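Dealer wants $600 for "Driton protection package" already on the car. Can I refuse it?

Posted in Buying and Selling, Used Cars

Ashraful Ekanayake
2021-12-20

I've been going back and forth with a used car lot over an Illosby wagon, one owner, automatic, clean title as far as I can tell. We got to a price I could live with over the phone. Then they emailed the worksheet and there's a line on it for $600 called the Driton package. The salesman says it's a paint sealant, fabric guard on the seats and carpet, and nitrogen in the tires, and that it "comes off the truck that way," which is a funny thing to say about a used car.

I asked what was in the sealant. He didn't know. I asked who put it on and when. He said the detail shop does every car in August and then again as they come in. I asked if I could buy the car without it and he said it's already on there, they can't take it off. He also says it carries a 7 year warranty against stains, and I would love to meet one person who ever got a dime out of one of those.

I have my own loan approved through my credit union, so I don't need their financing. The car itself seems fine. I drove it for 30 minutes including the freeway and had no complaints except a rattle from the back hatch. I'm not in a rush either, my old car still runs.

Is this line negotiable or do I walk? And is there any way to tell if they even put the stuff on?

wrenchturner_dale
Accepted by poster

It's negotiable. Everything on that sheet is negotiable except tax, title and registration, and I'd look twice at the fees printed near those as well.

"We can't take it off" is true of the sealant and has nothing to do with the price. They can't take it off, fine. They can take the $600 off. Or they leave the line where it is and drop the price of the car by the same amount, which some lots like better when the manager has told the salesman the package stays on every sheet. You shouldn't care which way they do it. Ask for one number, the out-the-door total with every fee in it, in writing, and argue about that number only. When they want to talk about the monthly payment, go back to the total.

Can you tell if it's been applied? I don't think so, not in any way that would settle an argument. People pour water on the hood and watch it bead. A fresh coat of cheap wax beads too. For the fabric you can put a few drops of water on a corner of the carpet with their permission and see if it sits up or soaks in, but new floor mats and some old carpet will hold a drop for a while with nothing on them at all. Keep a dry towel handy and blot it up after.

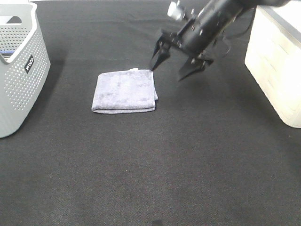 Folded towel on dark gray carpet

What I'd do is ask for the paperwork. If there's a real warranty there is a booklet with a registration number, and a work order from the detail shop with your car's VIN and a date on it. If they can't show you either one, you have your reason to refuse the charge. If they can, read the booklet before you get excited. Look for what's excluded, how soon you have to report a stain, and whether you have to pay for an inspection every 6 months to keep it going. Also check who is behind it, the dealer or some outside company, and whether it only starts when the car is sold.

The nitrogen is not worth money to you. Regular air is mostly nitrogen already. Check your pressures once in a while.

Get that rattle looked at before you sign. Pay your own mechanic to put it on a lift. I'd worry more about a hatch that's been hit and rehung than about the seats.

Khúc

My sister paid for the same kind of thing at Grusa and when her kid spilled juice they told her juice wasn't covered. So no. Don't pay it.

Walk out and they'll call you. They did with me.

lotlizard_retired

I sold cars for years so take this for what it's worth. The two answers before me are mostly right but walking out doesn't work every time. If the wagon is priced under what similar ones are going for, the add-on may be where the lot makes its money, and the manager might let you leave. Then another buyer pays it. Look up what other wagons with the same miles are selling for, add the $600 to your price, and see if you still come out OK. If you do, paying it isn't the end of the world. Annoying, yes.

What I would not do is tell them you have credit union money until the total is written down. Let them think they might get the loan. Then hand over your approval letter.

Also read the final contract line by line. I've seen a package get "removed" on the worksheet and show up again in the finance office under a different name.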